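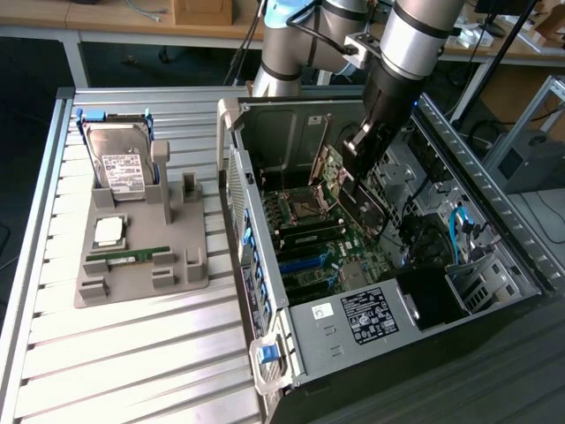 The Lostora Rent Strike: A Short History of Not Paying

Vilho Karppinen
February 8, 2023

Most accounts of the Lostora tenants' movement begin with a speech. Mine begins with a boiler, which failed in June and stayed failed while the landlord, Gornus Estates, wrote some very courteous letters. By the end of that month 216 households had stopped paying rent. The speeches came later, and there were plenty of them.

My main source is the strike newsletter, of which six issues survive in the Plukow town archive. It is lively and badly spelt, and it is rude about everyone, the editors included. The landlord's papers are tidier and tell me less.
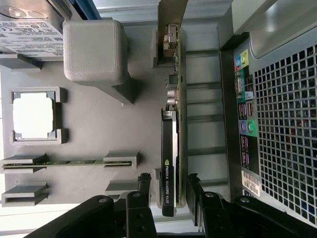 What the strikers disagreed about

The older members wanted repairs and a signed promise. The younger ones, who met above the Kakakhel bakery, wanted the buildings. Two rival marches were held on the same afternoon and both claimed a crowd of 1,000 — I suspect they were counting each other.

The split has usually been blamed on age. Having read the minutes, I would put more of it down to the chairman, who ruled any question he disliked out of order and then answered it anyway.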